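Equipment and spending, period ending May

The planning part of this grant is nearly done, and the budget has survived it better than we have. We have spent 70 percent of the equipment line. The remainder is committed, apart from a small sum set aside for things we have not yet thought of, which our record suggests will be tires.

Of the five quotes we asked for on a second rover, two came back. Vendmont was cheaper and wanted payment up front. Seritov was dearer, but its price includes spare wheel motors and a nine-month service term – we recommend Seritov. The Bugti track eats wheel motors, and we have the invoices to show it.

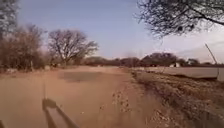
Bugti track, looking along the white wall from the rover. Loose stones on the right, by the verge.

Sand is the main cost driver. The present unit, Felon (named before the funder's logo went on it), draws more power on soft ground than the maker's sheet promises, so we have moved money from the camera upgrade to a second battery pack. The camera will have to stay mediocre until the next round.

Still open: import duty on the Seritov unit, and a lockable shed. Both were left out of the original budget by its authors, who are also the authors of this report. We ask for approval of the battery transfer before the order goes in.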